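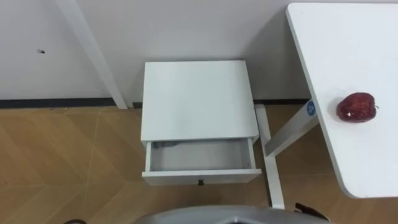
4.2 Keeping the goal alive while the hand is in the way

The task in this section sounds easy: take the apple from the desk and put it in the drawer of the nightstand. A person does it without thinking. For our software it brings together almost everything we find interesting, because the object and its goal sit at different heights, the drawer has to be recognised as open, and the robot's own arm gets between the head camera and whatever it is reaching for.

We split the work between two programs. Vesudier handles perception and writes to a shared table of objects. Modise, the planner, reads that table and never looks at an image. Each entry holds a pose, a size, a label and a number we call its age, meaning the time since the entry was last confirmed by the camera. Everything else in this section follows from how age is used.

In the earlier version of Modise, an entry that became too old was deleted. That is a sensible rule for a mobile base crossing a room, where an old entry is often a wrong one. It is a poor rule for a hand closing on a small object. The fingers and thumb cover the object just as the plan needs it most, the entry goes stale, and the planner starts again from a world with nothing to pick up. We now let the reason for the loss decide what happens. Vesudier renders the arm from its joint angles into the head camera view and checks whether the missing entry lies behind the rendered shape. If it does, the age is frozen. If it does not, the age runs on as before and the entry can be deleted.

Figure 4 gives a case of the kind we care about. The thumb lies across the desk with the red object partly under it, while the open drawer is in plain view further left. The drawer entry keeps being refreshed and the object entry is held, and Modise can go on refining the second half of the motion – the carry and the release – before the first half is over. We were delighted by how much smoother the whole plan became from such a small change.

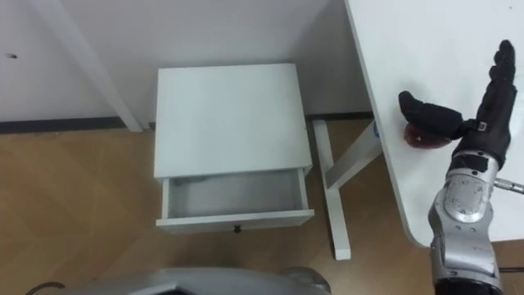
Vol. 21, Issue 2, p. 135

Figure 4. Head camera view during the approach. The hand is over the desk, with a small red object beneath and beside the thumb. The drawer of the nightstand is open and empty.

Drawers deserve a few words of their own. Vesudier does not try to measure how far a drawer has been pulled. It fits two rectangles, one to the top of the nightstand and one to the rim of the drawer, and passes on the part of the second that is clear of the first. Modise treats this clear part as the region in which a release is allowed. The fit was hard to get right on white furniture against a white wall, where edges are faint and shadows do a good deal of the work. The dark knob on the drawer front helps a lot. It fixes the middle of the front panel, and the rim can then be searched for in a narrow band behind it.

The desk brings a different problem. Its top reaches into the space the forearm would like to use, so a straight path from desk to drawer is rarely the best one. Modise lifts first, moves sideways until the hand is clear of the rounded corner, and only then lowers. We tried leaving this to the optimiser alone, and it did find the same shape of path, but slowly. Giving it the lifted path as a starting guess brought planning time down to around 144 milliseconds, fast enough to replan as the hand moves.

One weakness remains. The rendered arm is only as good as the joint angles and the hand model behind it, and the covering on the hand makes it thicker than the bare mechanism. We pad the rendered shape to allow for this. Too much padding, though, and an object that has rolled away can be counted as hidden when it is simply gone. Charmaine Mathebula is working on a version that learns the outline of the covered hand from images, and Pieter Xaba has added a check on fingertip contact to the Multerska toolkit, so that a frozen entry is dropped if the hand closes without touching anything. Both plug into the same table, and we describe the interface in Section 4.3.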